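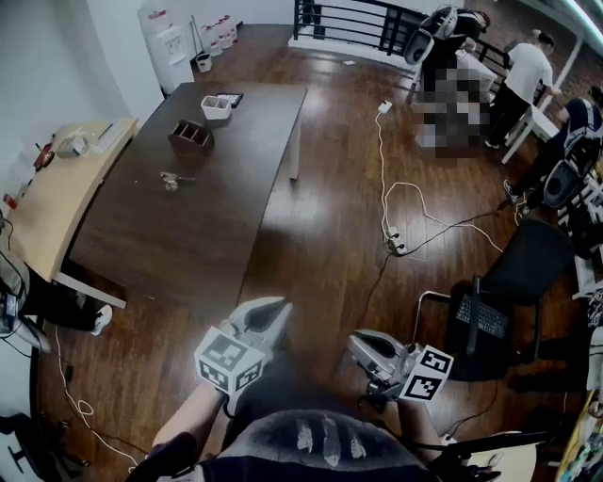

Grippers up, long table behind.

September, 4 pm

Spent most of today on the hiring side of things, so no bench notes. The Postico listing for the field investigator trainee is finally live (took me 5 tries to get the form to save the pay range!). Mikkelsen wants everyone licensed before they start, Ridier is fine with people getting it in the first few months, and I'm leaning toward Ridier on this one.

We've had 42 applications so far and I've read around half. Lots of retail and security people, a few claims adjusters. Four go on the phone list – mostly for the writing samples, which were short and clear and had the times in the right order.

Note to whoever picks this up: the old Bralleleo export has 2,752 rows and a ton of them are duplicates, so please don't mail the whole thing again. Sort by email first.

Still to do: mileage rate in the offer letter, and ask about weekend shifts on the first call.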